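# Year one with the arm

November 2019

I've been putting off writing this because people keep asking me whether the robot took anyone's job, and the short answer is no and the long answer takes a while.

For anyone new here, I run the second shift in the finishing room at Rezaei. We make covered boards and panels for shops and hotels. Printed covering goes on, gets checked, gets trimmed, gets packed. Until last August every part of that was done by hand, and on a normal week we sent out 1,700 pieces. I did the checking table myself for eight years before they gave me the shift.

The company bought one arm through a dealer called Skutum. It came with Prarex, the program you use to tell it where to go. Training was two days, and most of that was safety. After that we were on our own with a phone number.

## What it does

It moves pieces and it holds them while somebody looks. That covers most of it. The old way, you lifted a board, turned it to the light, set it down, lifted the next one. By the end of a shift your wrists told you how many you had done. I have a brace in my locker that I haven't worn since spring.

It's slower than a good person. Ieuan Harries could do 300 boards on a shift when he was in the mood, and the best the arm has managed is 255. It does keep the same pace after lunch, though, and Ieuan would be the first to say he doesn't.

## What changed for us

Ieuan went from the checking table to teaching the arm. He got a small raise, less than he asked for. He spends the first part of the shift going through positions one at a time and the rest of it dealing with stops. He says he misses being able to talk while he worked. You can't really chat when you have to watch a thing that moves.

The two people who did the lifting are now on trimming and packing. One of them likes it better. The other put in for day shift and got it, and we haven't filled the spot. So if you want to count that as a job lost, I can't argue with you very hard. Management calls it an open position. It has been open for five months.

The other change is the noise. The room used to have a radio going all night. Now we keep it low so we can hear the alert tone.

## Patterns are the hard part

Plain coverings gave us very little trouble. Prints did. A busy pattern hides a mark, and it also makes it hard to judge from the wrist camera how close the fingers are. Ieuan goes slowly on those and stops often to look at the picture before he lets it go any lower. On the floral we look for anything that breaks up the stems and leaves, like the faint line of tiny dark dots running down the print, just to the right of the yellow finger.

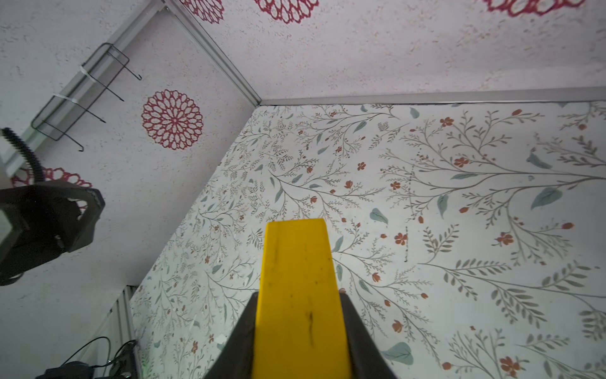 ## Things I would ask for

- More training time, and for both shifts. Days got the same two days we did and then had to learn the rest from our notes.
- Somebody from the floor in the room when the next one is picked. There's talk of a second arm from Ason, and so far I've only heard about it from the delivery driver.
- Spare fingers on the shelf. They get scuffed, and ordering takes too long.
- A decision on the open position, either way.

I'll write again once I know more about the Ason arm. Comments are open, but please don't send me sales material.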